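Zendine Egg Tray, 4-Cup, Hinged Lid
Item no. 744-W
Color: white

Small countertop or refrigerator tray for four eggs. Round cups in a two-by-two layout, dark gray at the bottom. Lid is hinged on one side and stands upright when open, leaving all four cups clear for loading. Fits medium and large eggs; jumbo eggs may prevent the lid from closing.

Hand wash with mild soap. Do not microwave. Eggs and store cartons not included.

Replacement lid: order part 346.
Case quantities: see Nerkance price list, June edition.

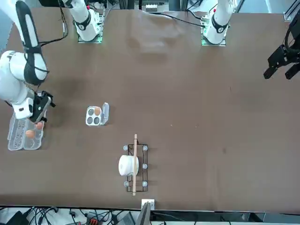
Item 744-W, lid open, with clear 
plastic egg carton at left.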